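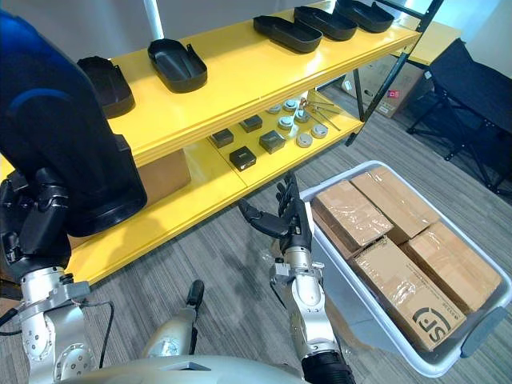
Black plastic trays on the upper level of a yellow shelving unit, with small parts kept on the level underneath.

Shelving

Shelving is the business of putting flat surfaces one above another so that things can live on them. It covers everything from a plank on two brackets to the tall racks in a warehouse, and I've been writing this entry on and off for longer than I'd like to admit (my own garage is still a disgrace). I'll stick mostly to storage shelving for homes, shops and small workplaces. Bookcases have their own entry.

Early forms

People have been setting things up off the floor for as long as they've had damp floors and hungry mice. Stone ledges cut or built into a wall are the oldest kind we can still go and look at, and I love them, but for most of history a shelf was a board resting on pegs, and boards rot. The pantry shelf with a raised lip along the front came out of farm kitchens and ships' galleys alike. My grandmother had one in Citcombe, and the lip was worn down in the middle where everybody reached over it for the flour.

Shops changed things a lot. Once goods were sold in packets and tins, storekeepers wanted long straight runs at even heights, and carpenters started cutting rows of notches in the uprights so a board could be moved up or down. That little notch is the grandparent of nearly every adjustable system sold today!

Main types

Fixed shelving is built in place and stays there. It's strong and quiet and you will regret the spacing within a year.

Adjustable shelving uses slotted posts or strips with clips, pins or hooks. Most steel units in garages and stockrooms are like this. The usual grumble is that the clips go missing, so buy spares when you buy the unit.

Flow shelving sits at a slope, often with rollers or a slick surface, so that stock loaded at the back slides to the front. Grocery coolers use it for milk. I spent a summer filling one at the Brernow market and can report that a carton of buttermilk gathers real speed.

Mobile shelving runs on rails or casters and closes up like an accordion. Libraries and records offices like it where floor space is tight. The bigger ones have a hand crank on the end, and children will find it before you do.

Cantilever shelving hangs from a single row of posts with nothing in the way at the front – good for lumber, pipe and rolls of carpet.

Load and sag

The number on the box is nearly always for an even load. A shelf rated for 800 pounds can be in trouble with much less than that if it all sits in the middle, and people do love putting the heavy thing in the middle. Sag depends on span far more than most of us expect. Double the distance between supports and, with the same weight spread along it, a board bends something like sixteen times as much. Thickness helps enormously, and so does a stiff strip glued along the front edge.

Elspeth Guthrie's handbook The Household Store, which I keep next to me for this sort of thing, suggests a support every 2 feet for ordinary boards holding books or canned goods. I've gone wider and been sorry. She's also firm about fastening tall units to the wall, and I'd say the same to anyone with toddlers or earthquakes.

Arranging things

Heavy items low, everyday items between hip and eye, Christmas lights up top until December. Beyond that it's taste. Some people swear by labels on the shelf edge, others on the container – I do both and still lose the picture hooks. Trays and shallow bins keep little things from wandering, and leaving a gap of 6 inches or so above them means you can get a hand in without skinning your knuckles.

Regional names

In Clorham, older folks call any open storage shelf a "rest," as in "it's on the back rest." Around Matheson the word is "ledger," which confused me terribly at an estate sale where I'd gone hoping for account books and came home with 50 feet of pine.

See also: Bookcase, Bracket, Cupboard, Pantry, Pegboard

Last updated 17 May 2021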